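Kitchen cell upkeep meeting: minutes

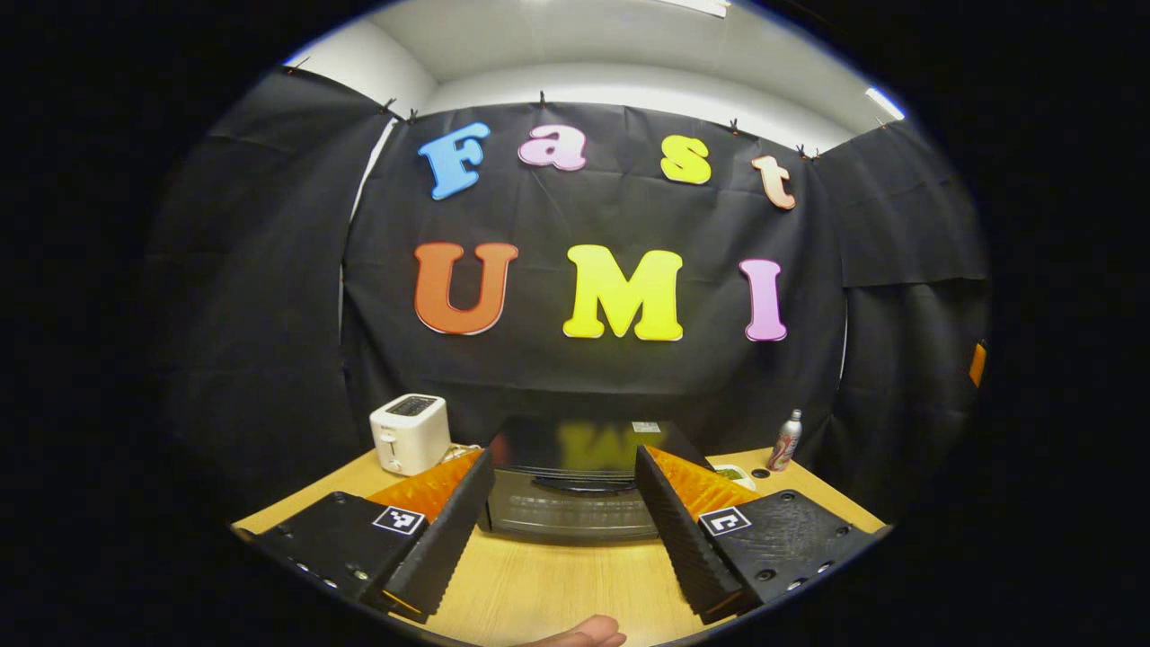
Held Thursday in the small meeting room at Willia, starting at 14:00. Present: the cell upkeep group, the two operators on the current rota, and one person from Guerreiro for items 3 and 4. Apologies from the Durnero side, who sent written notes.

1. Minutes of the last meeting

Agreed with one correction. The spare finger pads were ordered from Edemholm and not from Guerreiro. All actions were closed except the cable tidy, which is carried over to item 6.

2. Hand-held grippers

The operators reported that one of the hand-held grippers had developed play in the right finger. With the trigger released the two fingers no longer came back to the same opening. It was taken off the rota on the day it was noticed and the other unit has been used for all sessions.

The group stripped the gripper before the meeting. Two of the recessed screws in the right mounting plate had backed out. The plate itself is sound and the finger was not cracked. The screws were refitted with thread lock and the unit left overnight. It now closes evenly.

It was agreed that both units will have their plate screws checked by hand driver every 30 hours of use. Power drivers are not to be used on the plates. One operator asked whether the check could be done between sessions. It can, as long as the opening is measured again afterwards and written in the log.

3. Soft finger pads

Pads are wearing at the tip end first. Guerreiro's advice is to change both pads on a gripper together, even if only one looks worn, so that the grip stays centred. The group accepted this. There was some discussion about cost, as the left pad usually outlasts the right. Stock stands at 6 pads, enough for three changes.

Old pads have been going back into the same drawer as new ones. They are to go in the bin marked scrap. The drawer was sorted during the break.

Pads should be wiped with a damp cloth only. The solvent wipes make the surface tacky and must stay in the workshop.

4. Markers and calibration

Each finger has a square marker near its base, and the opening is worked out from these. Session 272 had to be thrown out as the left marker was not read for most of it. Grease on the print was found to be the cause. The marker was replaced and the calibration run again, with a good result on the second attempt.

Guerreiro asked that markers be printed on matt stock only and trimmed so that the white border is kept whole. Two earlier spares had been trimmed too close and have been thrown away. A new sheet is with the operators.

Agreed: wipe both markers at the start of each session, and run the open and close check before the first recording. If either marker drops out during the check, stop and change it.

5. Table and backdrop

The black cloth is creased and the operators find that the folds shift when somebody leans on the side panels. Durnero's notes ask for it to be steamed and hung again. The group was content with this but did not want the foam letters moved, as their places on the cloth have been used as a reference for setting up. Their positions will be measured before the cloth comes down and the letters put back to those measurements.

The binder clips along the top are bunched in places. They will be spaced out when the cloth goes back up, and larger clips bought if the small ones do not hold the weight.

The toaster and the toaster oven stay where they are on the table. Neither is to be plugged in during recording. The crumb trays are to be emptied at the end of the week.

6. Cable tidy (carried over)

The toaster's white cord still runs across the table towards the middle. It was agreed to take it back behind the appliance and fix it with a tie. One session has to be repeated with the cord in its new place before the main set goes on.

Actions

Operators: screw check log to be started for both grippers. Marker wipe added to the start sheet.
Upkeep group: steam and rehang the cloth, measure the letters first, fix the cord.
Willia: order pads from Edemholm, same part as before.
Guerreiro: send the print settings for the markers.

7. Any other business

The scrap bin has no lid. One will be found.

Next meeting in July, same room. The meeting closed at 15:10.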